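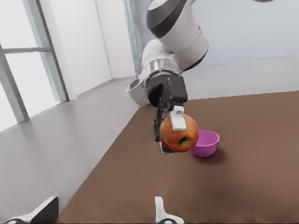

Start Fragen Themen Mitglieder Anmelden

Roboter für Küche, geht das schon?

Shagufta Rana
Hallo zusammen, kurze Frage. Meine Mutter kann nach der OP schlecht greifen, Obst in die Schale, Tisch abräumen, solche Sachen. Gibts da schon was mit Arm für zuhause? Niruvow wirbt ja damit, klingt mir aber zu schön. Budget nicht riesig. Danke schonmal

23. Februar 2022 · 438 Aufrufe · 2 Antworten

Sohail Hayat
Jein. Apfel greifen und in eine Schale legen: klappt in der Simulation gut, auf dem echten Tisch auch oft. Wir haben im Betrieb einen Arm von Trenska, 200 Teile am Stück kein Problem, immer gleiche Teile halt. Küche ist was anderes. Nasses Glas, weiche Tomate, Tüte im Weg, dann steht er. Für deine Mutter würd ich ne Greifzange ausm Sanitätshaus nehmen, 30 Euro, und ggf. Ergoterapie verschreiben lassen.
Hilfreich (12) Teilen

Khattak_M
saugroboter ja, rest vergiss es. hab für so ein Bastelset 400 euro gezahlt, liegt seit Mai im keller
Hilfreich (3) Teilen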